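From: Leonor Guerreiro
To: Udside Homes and Gardens list
Subject: Re: [udside-homes] Limescale, and is a softener worth the bother?

Dear Heidrun and everyone,

I've been meaning to answer this since Sunday and kept being called away, so forgive me if half of you have already sorted Heidrun out privately.

Heidrun Brunner wrote:
> Hello all, we moved into Farkolmont Road in March and I am slowly
> losing my mind over the white crust. It is on the taps, in the kettle,
> on the shower screen and round the plughole. Where we lived before I
> never gave it a thought. I have bought three sprays from the
> supermarket and they smell dreadful and do very little. My neighbour
> says get a water softener and be done with it, but the man who came
> to quote wanted to put it where the hoover lives. Does anyone here
> have one? Are you glad of it? And what do I do with the taps in the
> meantime? Sorry for so many questions.
> Heidrun

First of all, welcome, and please don't apologise for the questions, that's what the list is for! It had gone terribly quiet after the great hedge argument and it's lovely to see somebody asking about something else.

The water at our end of Udside is as hard as nails and always has been. When we came here I thought there was something wrong with the kettle and took it back to the shop, and the girl behind the counter was very kind about it but I could see she'd had that conversation before. You do get used to it, up to a point. What made the biggest difference for us was a very dull thing, namely wiping. I keep an old flannel behind the basin and whoever uses it last at night is supposed to dry the taps and go round the plughole. My husband will tell you he does this. But even when it's done only every other evening the crust never gets a proper hold, and it takes no time at all.

For the crust you've already got, put the sprays at the back of the cupboard and buy plain white vinegar, or citric acid in a tub if you can't bear the smell (I can't, it makes the whole landing smell like a chip shop). I put two teaspoons in a mug of warm water, soak some kitchen paper in it, wrap that round the base of the tap and leave it for 20 minutes while I do something else. Then an old toothbrush, then rinse it very well. If it's been building up for years you may have to do it again the next day. Don't be tempted to leave it on overnight, especially on chrome. I did that once with the bath taps in the old house and they went cloudy and stayed cloudy until we sold it.
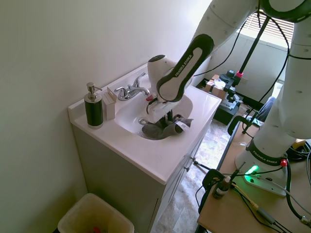
One warning, and it's a serious one. Don't let vinegar or citric acid anywhere near marble, limestone or travertine, as it will eat the shine off in no time and you can't put it back. My sister has a marble shelf with a perfect ring on it where she stood the vinegar bottle. Cast or "cultured" marble is a different thing and usually copes with a mild cleaner, but I'd still look up what the maker says, try a little patch where it won't show, and never go at it with anything gritty. The same goes for cream cleaners on any glossy basin. They're lovely for the first year and then you wonder why it's gone dull.

Now, the softener. Yes, we have one, a Kitora, and it's been in for six years. Am I glad of it? Mostly! The kettle is a joy, the towels are softer, and I use far less washing powder than I did. The shower screen still needs a wipe, whatever they tell you, though what's left on it comes away easily. Against that, you have to buy the salt and carry it in, and the bags are heavier every year, or I'm getting older. We paid a plumber £201 to fit it, on top of the machine itself, and that was with the pipes in a handy place. Prices will have gone up, so do get more than one quote.

Do ask whoever comes about keeping one tap on ordinary water. Ours left the kitchen cold tap alone and I'm very glad he did, for drinking and for the plants. And ask about your boiler as well, as ours wanted checking before he'd go ahead, and he was quite right to be fussy about it.

As for the hoover cupboard, I do sympathise. Ours went under the kitchen sink, and everything that used to live under the kitchen sink now lives in a crate by the back door, where it has been "for the time being" ever since. If you've a garage or a utility room with the main coming in nearby, I'd push for that, but make sure it won't freeze. The people at Tlapale, next to the dry cleaner's, have a couple of the smaller ones on show and they won't mind if you turn up with a tape measure. They also sell the salt in blocks, much easier to lift than the big sacks, though not every machine takes them so check before you buy.

If it were me I'd live with the flannel and the citric acid until the winter and see how you feel. You've only just moved, and there's always something else wanting the money in the first year. With us it was the gutters.

You'd be very welcome to come and look at ours, by the way, and try the water. I'm in most mornings before eleven, and there's generally cake of some description. Just ring the bell twice, the dog ignores it the first time.

Oh, and the shower head! Unscrew it if you can and leave it in a bowl of the citric acid mixture for the same length of time as the taps, then poke the holes through with a cocktail stick. If it won't unscrew, tie a freezer bag of the stuff round it with an elastic band. It looks ridiculous but it does the job.

With very best wishes to you all,
Leonor

Leonor Guerreiro
(the house with the blue gate, if anyone's looking for it)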